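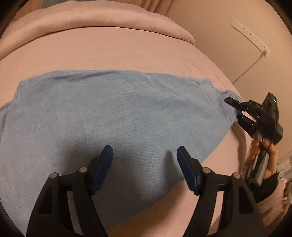
Uma pergunta que chegou por escrito depois da aula anterior, assinada apenas Brundmont: se a política recebe a imagem da câmera do punho e a abertura dos dedos, por que ainda é preciso estimar a pose da garra em relação à outra? Cada mão vê o tecido, e isso deveria bastar.

Basta em parte dos casos. Quando as duas garras trabalham em pontos afastados da mesma peça, cada câmera vê a outra mão só de vez em quando, e a imagem sozinha deixa ambígua a distância entre elas. A pose relativa resolve essa ambiguidade com poucos números. Nestas notas ela entra sempre como parte da observação.

Aula 3 – Representação de ações para manipulação de tecidos com duas garras

1. Notação

Chamamos de T_e(t) e T_d(t) as poses das garras esquerda e direita no instante t, cada uma no referencial do mapa produzido pela odometria visual-inercial. A abertura de cada garra é um escalar g, normalizado entre 0 (fechada) e 1 (aberta). A pose relativa é

T_rel(t) = inv(T_e(t)) · T_d(t)

Nenhuma dessas grandezas depende do braço que vai executar a tarefa. A cinemática inversa só aparece na execução, na seção 5.

2. Ações absolutas, incrementais e relativas

Ação absoluta: a rede prevê a pose no referencial do mapa. Exige que o mapa de treino e o de execução coincidam.

Ação incremental: a rede prevê a diferença entre passos consecutivos. Dispensa calibração global, mas acumula erro ao longo da sequência.

Ação relativa: a rede prevê uma sequência curta de poses, todas expressas em relação à pose atual. É a opção adotada no pacote Humska, usado no laboratório. O erro não se acumula dentro da sequência, e a base do robô pode mudar de lugar sem novo treino.

3. Percepção com lente grande-angular

Tecidos de cor uniforme oferecem pouca textura para o rastreamento. Uma lente grande-angular ajuda porque mantém no campo de visão objetos fixos em volta da superfície de trabalho. O preço é a distorção: uma reta no mundo vira curva na imagem, e o modelo pinhole não serve. O módulo Thepsuriya aplica o modelo equidistante,

r = f · θ

em que θ é o ângulo entre o raio e o eixo óptico e r é a distância ao centro da imagem. Para a odometria, usar as imagens com esse modelo calibrado. Para a política, não retificar: a retificação estica as bordas e descarta parte do campo.

Dois cuidados no rastreamento:

– mascarar os dedos da própria garra, que ficam quase parados na imagem e puxam a estimativa para movimento nulo;
– mascarar a outra garra quando ela aparece, pois se move em relação ao mapa.

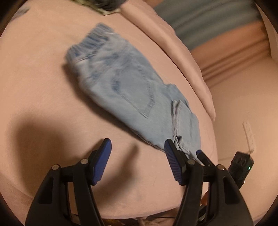 Figura 2. Garra manual sobre uma calça jeans dobrada no sentido do comprimento; a almofada azul do dedo direito encosta na perna.

4. Contato e abertura da garra

O contato não é medido diretamente. O que se tem é g(t) e a imagem. Uma almofada encostada no tecido não significa preensão: um dedo pode tocar a peça com a garra ainda aberta. Por isso a segmentação automática dos episódios no Cludusari combina duas condições – g abaixo de um limiar e velocidade de g próxima de zero. Tecido grosso dobrado em camadas impede o fechamento completo, de modo que o limiar deve ser ajustado por tipo de peça.

O borrão de movimento atrapalha os dois usos da imagem. Trechos borrados podem ficar no treino da política, mas recebem peso menor na odometria.

5. Execução e latência

A observação chega atrasada e o braço também demora a responder. Se a sequência prevista é executada desde o primeiro passo, o robô tenta voltar a poses que já passaram. O procedimento é:

– registrar o carimbo de tempo da captura, não o da chegada da imagem;
– descartar as ações cujo instante já passou;
– enviar as restantes com antecedência igual à latência do braço;
– sincronizar as duas garras pelo mesmo relógio.

O planejador verifica colisão entre os braços usando T_rel. Se a distância mínima for violada, o braço que segura o tecido fica parado e o outro espera.

6. Exercícios

O conjunto da disciplina tem 2938 episódios, dos quais 33 estão reservados para validação.

6.1 Mostre que T_rel não muda quando se aplica a mesma transformação rígida, à esquerda, às duas poses.

6.2 Treine a política com e sem T_rel na observação e compare o erro de posição nos episódios de validação.

6.3 Implemente o descarte de ações atrasadas e teste com 2 valores de latência simulada. Entregar código e gráficos; o relatório é opcional.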